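4. 침대 옆 탁자의 정돈 상태에 대한 재검토

4.1. 문제 제기

숙박 시설의 객실 정돈을 다룬 선행 논의는 대체로 침대와 욕실에 집중되어 있다. 침대 옆 탁자는 부수적인 항목으로 처리되거나, 점검표의 한 줄로 끝난다. Wei와 Yen이 제안한 이른바 Sturport 기준은 이 한 줄을 세분하여 '탁자 위 물건의 제자리'를 점수화하려는 시도였다. 기준에 따르면 전화기는 벽 쪽에, 리모컨은 손이 닿는 앞쪽에 놓이고, 서랍은 닫혀 있어야 하며, 코드는 탁자 밖으로 늘어지지 않아야 한다. 제안자들은 이 네 항목의 점수가 투숙객의 만족도를 예측한다고 주장한다. 필자들은 이 주장을 그대로 받아들이기 어렵다고 본다.

우선 표본이 문제이다. Sturport 기준의 근거가 된 점검 기록은 1022건이지만, 그중 탁자 항목이 빠짐없이 기재된 것은 129건에 불과하다. 나머지는 공란이거나 '양호'라는 한 단어로 채워져 있다. 점검자가 무엇을 보고 양호하다고 적었는지는 기록만으로 알 수 없으며, 이를 만점으로 환산한 원저자들의 처리 방식은 납득하기 어렵다. 공란을 제외하고 다시 계산했다는 부록의 표도 환산 규칙을 밝히지 않았다.

4.2. 벽면 설비와 가구의 위치

탁자가 어디에 놓이는가는 정돈하는 사람의 판단보다 벽의 콘센트와 단자 위치에 좌우되는 경우가 많다. 전화선이 꽂히는 단자가 방 모서리 가까이에 있으면 전화기도 그 근처를 벗어나지 못하고, 탁자 역시 마찬가지다. 그런데도 Sturport 기준은 전화기의 위치를 전적으로 정돈의 결과로 본다. 설비의 제약을 통제하지 않은 채 얻은 점수가 무엇을 측정하는지 의심스럽다.

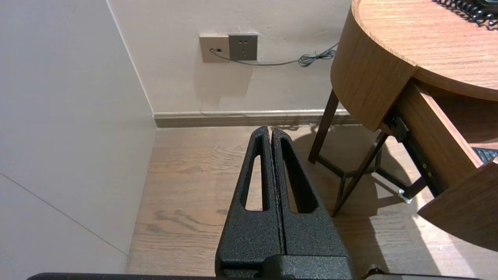
전화기의 위치를 정돈 점수에 포함하는 것은 타당한가? 선의 길이와 단자의 위치를 함께 기록한 경우에 한해 제한적으로 타당하며, 그 기록이 없다면 해당 항목은 점수에서 빼는 편이 낫다.

Tsai는 같은 기준을 옹호하면서 '숙련된 정돈자는 설비의 제약 안에서도 최선의 자리를 찾는다'고 반박한 바 있다. 그러나 최선의 자리가 무엇인지에 대한 정의는 논의 어디에도 나오지 않는다. 점수가 높은 자리가 최선이고, 최선의 자리이므로 점수가 높다는 식의 순환을 벗어나지 못한다.

4.3. 탁자 위의 배치와 서랍

원형 탁자는 기준의 또 다른 약점을 드러낸다. Sturport 기준은 물건이 탁자의 변과 평행한지를 묻는데, 원형 상판에는 평행을 따질 변이 없다. 점검자는 벽이나 침대 머리판을 임의로 기준선으로 삼게 되고, 어느 쪽을 택하느냐에 따라 같은 배치의 점수가 달라진다. 그림 1의 배치에서 전화기는 안쪽에, 리모컨은 앞쪽 가장자리 가까이에 놓여 있다. 앞의 두 위치 항목만 보면 흠잡을 데가 없다. 반면 서랍이 열려 있으므로 서랍 항목에서는 감점이 된다. 빈 서랍이 열린 상태가 물건으로 가득 찬 채 닫힌 서랍보다 덜 정돈된 것인지에 대해 기준은 답하지 않는다.

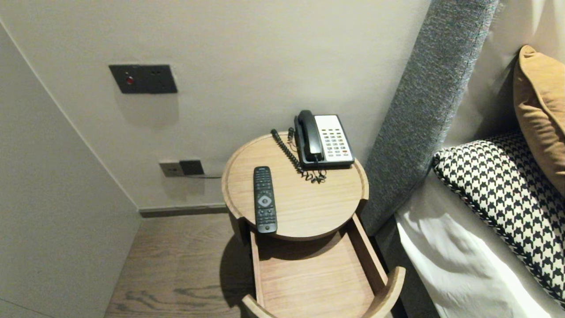

그림 1. 원형 침대 옆 탁자의 전화기와 리모컨, 열린 서랍.

코드 항목도 모호하다. 수화기에 달린 나선형 코드는 본래 뭉치기 쉬운 물건이다. 코드가 상판 위에 있으면 감점하지 않는다는 규정을 따를 경우 앞쪽에 엉켜 있는 코드도 만점을 받는다. 이를 정돈된 상태라고 부를 사람은 많지 않을 것이다. Ekinci의 보완안은 '엉킴'을 별도 항목으로 두었으나, 어느 정도부터 엉킴으로 볼 것인지는 점검자의 재량에 맡겼다. 재량이 늘어난 만큼 점검자 간 일치도는 떨어졌을 것으로 짐작되지만, 보완안에는 일치도가 보고되지 않았다.

4.4. 리모컨의 방향과 거리

리모컨은 탁자 위에서 가장 자주 옮겨지는 물건으로 꼽히며, 기준 안에서도 배점이 가장 높아 총점 20점에 대한 영향이 크다. 원저자들은 리모컨의 길이 방향과 가장자리까지의 거리를 나누어 평가한다. 방향 평가는 비교적 수월하다. 그림 2처럼 좁고 긴 형태의 리모컨은 버튼의 세부를 읽을 수 없는 사진에서도 놓인 방향이 드러난다.
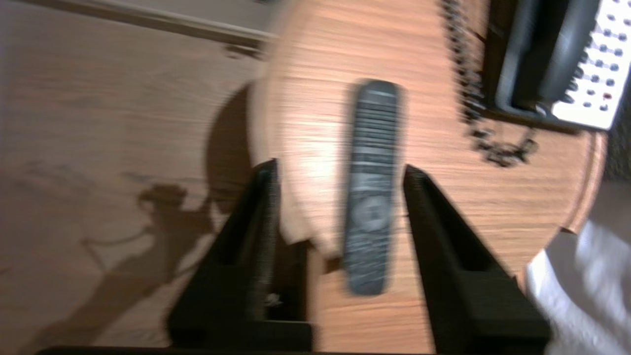

그림 2. 원형 탁자 위의 리모컨. 위에서 본 모습.

거리 평가는 사정이 다르다. 둥근 가장자리까지의 거리는 리모컨의 어느 지점에서 재느냐에 따라 달라지며, 테두리가 솟은 상판에서는 안쪽과 바깥쪽 가운데 무엇을 가장자리로 볼지도 정해야 한다. Wu는 리모컨의 아래쪽 끝에서 테두리 안쪽까지를 재자고 제안하였다. 측정은 일관되겠지만, 그 거리가 투숙객에게 어떤 의미를 갖는지는 여전히 입증되지 않았다. 누운 자리에서 손이 닿는지를 알고 싶다면 탁자의 가장자리가 아니라 베개에서부터 재야 한다.

필자들은 방향과 거리를 하나의 점수로 합산하는 관행에도 동의하지 않는다. 거리 2점과 방향 2점은 같은 점수이지만 같은 문제를 뜻하지 않는다. 다음 절의 재분석에서는 두 항목을 분리하고, 설비 위치가 기록되지 않은 사례에서는 전화기 항목을 결측으로 처리하였다.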